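Drarneck Opens Fetance Hand-Guided Teaching Kit to Outside Labs

Drarneck said in February that it is making Fetance, its two-handed demonstration kit for robot training, available to outside laboratories and integrators. Units had previously been limited to the company's own benches and one partner site.

Fetance lets an operator teach a task without a robot present. The operator holds a gripper in each hand and carries out the task at a table. The kit records gripper position, jaw opening and video from each tool, and the Penar software package converts the recording into a trajectory that a two-arm robot can replay or learn from. Remote control of an arm is still supported through the same software, and both kinds of recording are saved in one file format.

The release ships with a reference set of 671 demonstrations covering 14 tabletop tasks. The tasks involve small household items, including a soap dish and a bar of soap. Each was chosen to test a specific problem, such as a low rim, a rounded part or a light object that shifts when touched.

"Remote control gives us clean joint data, but operators work slowly and tire early," said Lanying Qin, who leads data engineering for Fetance. "With the tools in hand, a new operator can produce usable recordings after one morning of practice. The cost is that some motions are outside the reach of the arm, and those have to be caught in software."

Penar checks each recording against the reach and speed limits of the target arm. Recordings that fail are flagged and kept, and the operator can review the point of failure before repeating the task. Seven arm models are supported at release. Support for others can be added through a configuration file.

Changes from the earlier version include:

- Jaw position is logged at 300 samples per second.
- Left and right tools share one clock.
- Calibration is stored with each session and no longer has to be reloaded by hand.

Orders are open to laboratories and integrators. Existing partner units can be updated without a hardware change.

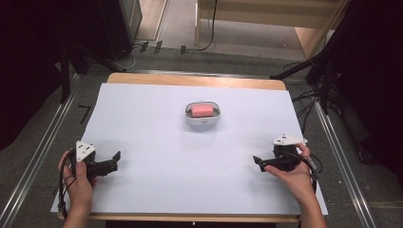
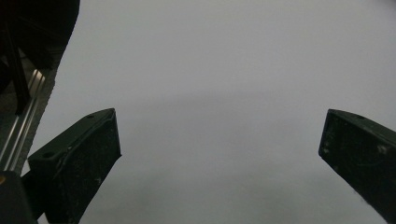
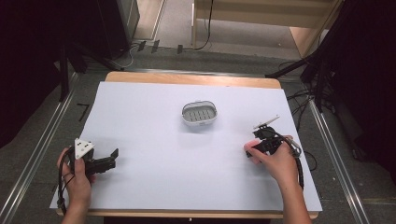 Hand-held grippers at a tabletop demonstration station.

Benedita Cordeiro
Technical Communications Manager, Drarneck

Related items
Penar adds replay check for two-arm cells
Application note: calibrating paired hand tools
Dai joins Fetance partner program

Media contact: Drarneck Press Office
Copyright Drarneck. All rights reserved. Back to top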